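New code of practice for shared robot workspaces takes effect in September

Kalenwood has published a code of practice for teams working alongside robotic arms in its shared halls.

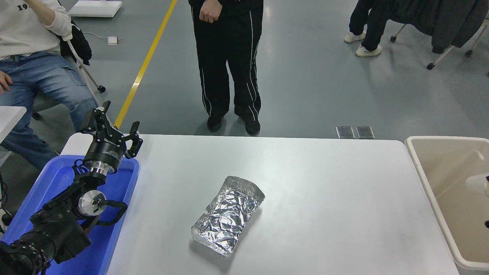

The code applies to all 40 workstations on the site and replaces the separate house rules that individual teams had kept until now. It was drafted over the spring with the safety consultancy Jurnuvent and runs to 69 clauses, most of them concerned with daily conduct at the bench.

Under the new rules, each station must have a named operator whenever an arm is powered. Anyone else standing or sitting near the table must be told before motion begins, and the operator must remain within reach of the stop button. Cables are to be routed away from walkways, and chairs not in use returned to the wall. Objects to be handled by an arm must be listed on the station sheet, with a note of any sharp edges.

Speed limits have also been revised. Arms may run at no more than 60 per cent of their rated speed when a person is inside the marked zone, and any change of gripper requires a fresh check signed by 2 members of staff.

"Most of what is written here was already being done by our more careful teams," said Kálmán Szalai, head of workplace safety at Kalenwood. "Visitors and new starters move between stations a good deal, and they should find the same rules at each one."

Briefing sessions will be held every Monday at 9.30 am in the Voicu Room until the code comes into force. Attendance is compulsory for registered operators and open to other staff. Teams with stations in the Resness building should contact the safety office to arrange a separate session. Printed copies of the code are available at reception.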